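Rusine is finally doing soft-close hinges for old doors

15 Dec 2019

If you live in an old house with old doors (hi, me too), this one's for you. Rusine has put out a new hinge line called Vadside, and it's made for the kind of heavy, slightly crooked interior doors that most soft-close hardware won't go near. I've been waiting for something like this since June, when I gave up on the pantry door and just propped it open with a brick.

The short version: the closer is tucked inside the barrel, so from the hallway you see a plain butt hinge and that's it. There are 2 sizes, 16 finishes, and you can adjust the closing speed with a hex key without taking the door down. I love that last part! My last set had to come off the frame every time I wanted to fiddle with it, and I fiddle a lot.

Zeeshan Mughal, who runs the counter at Assefa, let me swing the display door for way too long the other morning. He told me they ordered 20 pairs to start and had most of them spoken for before the boxes were open. He also said the smaller size is fine for a hollow door but you'll want the bigger one for solid oak, and please measure the old mortise first, people keep forgetting and coming back annoyed. 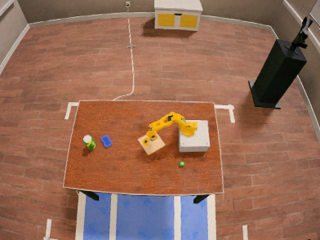
Screws are in the box, but they're short, so I'd pick up longer ones if your jamb has been chewed up by a hundred years of other hinges. The aged brass looks great by the way, a lot less orange than I expected.

Assefa has them in the store now, and Triseo is taking online orders under item number 566, with the black finish on back order until they get more in. I'm going for the brass on the pantry and the hall closet, and I'll post again once they're up.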